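Plekinness

Glove and controller teleoperation notes, plus the recordings made with them. Shared workshop build, maintained by Eero Partanen. Last revised 15 October 2018.

What is in the folder

nurmi/ - scripts that read the two hand controllers and write poses to disk
otano/ - playback to the arm, with the joint limits in one file (limits.txt)
caltau/ - calibration for the head camera and the table plane
sessions/ - one folder per recording, numbered in order
notes.txt - my own log, not tidy

Sessions

There are 804 recordings. Most are short tabletop jobs: moving pieces in and out of a tray, stacking, sorting by colour. Each session folder has a video from the head camera, a pose file for each hand and a text file with the task name. Poses are logged at 30 per second. Video and poses share a clock, but the first 15 frames of any session should be thrown away while the clock settles.

Sessions 1 to 21 used the old strap mounts, which slipped. They are kept for testing the reader and should not be used for anything that needs good wrist angles.

Setting up

Charge both controllers. Put the gloves on before the straps. Run the caltau check with nothing moving on the table, then hold both hands still until the script prints "ready". If the left and right hands come up swapped, edit hands.txt - do not swap the controllers over.

The table should be a plain light colour. I tried a dark one and the plane fit drifted by the end of every session. Keep cables off the work area.
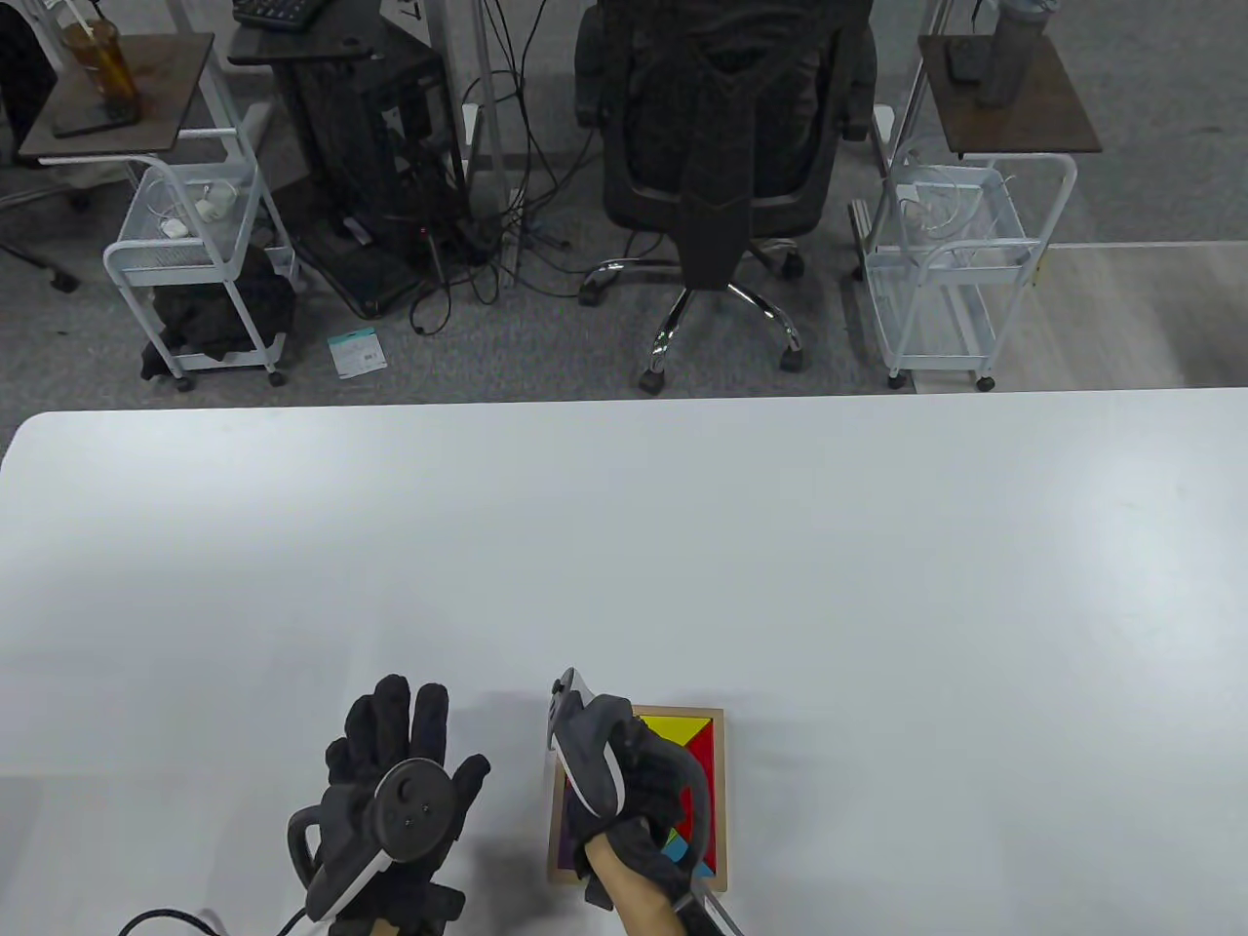 Tangram task, head camera view. Left hand raised, right hand over the tray.

Known problems

- Small pieces get hidden under the right hand, so piece labels are missing for parts of the tangram sessions.
- Playback stops if a pose file has a gap in it. Run fill_gaps first.
- The left hand loses tracking when it is held low and close to the body.
- The calibration file format changes in December. Old files will need converting, and the converter is not written yet.

Licence

Free to use and change. Please keep the name of the project with any copies of the recordings. Bug reports go in the workshop tracker under Plekinness.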